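# Chapter 8 – Folding Flat Linen

Flat linen is any textile that has no sleeves, legs or fitted corners: towels, napkins, sheets and table covers. It is the simplest group to fold and the first one covered in Part Two. Garments follow in Chapter 13.

The chapter deals with three topics: the work surface, the order of folds, and the treatment of corners. Waffle weave is used for most of the exercises. Its raised cells hold a crease poorly, so errors in alignment show early.

## 8.1 The Work Surface

The surface should be larger than the linen in at least one direction. A mat keeps the fabric from sliding on bare wood and should contrast with it in color – white on white hides the edges. Lay the towel lengthwise, with the short edge toward the worker.

## 8.2 Terms

A *flap* is a section turned back over the body of the towel. A *fold line* is the line along which the fabric turns. A *tab* is a narrow piece of fabric hanging free from a gripped corner. Corners are held close to the tip and lifted before they are carried across. A fold that turns the towel through 90 degrees is called a quarter turn and is treated in Section 8.4.

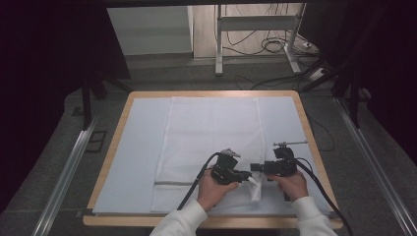 **Figure 8.1** Waffle-weave towel laid lengthwise on a light-blue mat, with a small corner lifted.

Before starting Exercise 8.1, shake out the towel and smooth it from the center toward the edges.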